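Sandon Community Lounge — Furnishing and Hospitality
Progress report to the Ledesma Fund, third period
Prepared by Mercedes Arango, project coordinator

During this period the project moved from purchasing to fitting out the lounge. The seating area is complete, and visitors have started using it in the afternoons. Attendance reached 309 visits by the close of November. Olesia Stelmakh has kept the sign-in records and will supply the full sheets on request.

The refreshment corner was the main item outstanding from our last report. A mini fridge has been bought under budget line 7 and placed against the wall near the sofa, where it can be reached from the seating. Soft drinks are offered free of charge — the cost is met from the hospitality allowance.
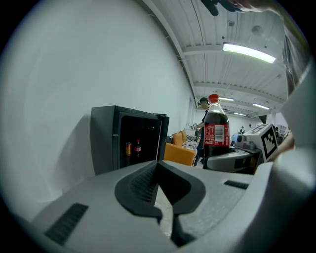

Refreshment corner and seating area, with the mini fridge open.

Three items remain open. The wall shelf has not been delivered, the second lamp must be exchanged, and the supplier, Risteo, has yet to send a corrected invoice for the sofa. Rangi McPhee is following up on all three.

We request approval to carry the unspent furnishing balance into the next period. It would be used for cups, a waste bin and a small side table.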